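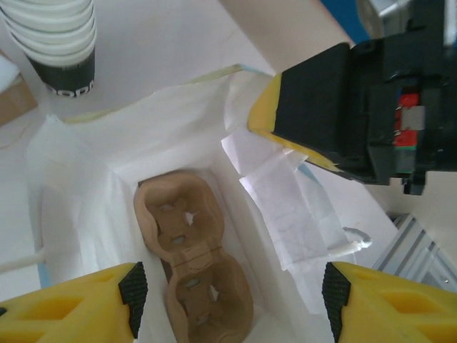 Gift bags get packed badly more often than you'd think, and I've been collecting notes on how to do it right. This folder is my running set, Stavstead packing notes, version 2. The two-cup carrier is the piece I get asked about most — the brown molded pulp kind, nested in crumpled white tissue like you see here. I like plenty of tissue under it and up the side, with both wells left open.

Print this page

What's inside: 80 short notes, all plain text, sorted by bag and filler. I typed most of them in July, so expect typos! The Kemeys folder is older and messier, but I still use it.

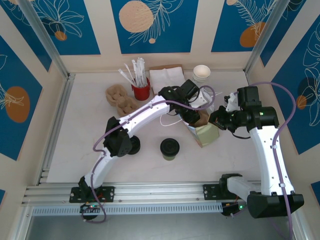
Should the tissue go in before the carrier or after?
Before. Put in a loose bed first, set the carrier on it, then tuck any extra down the sides.

Bullholm notes aren't in yet — I'm still sorting those.

E-mail this page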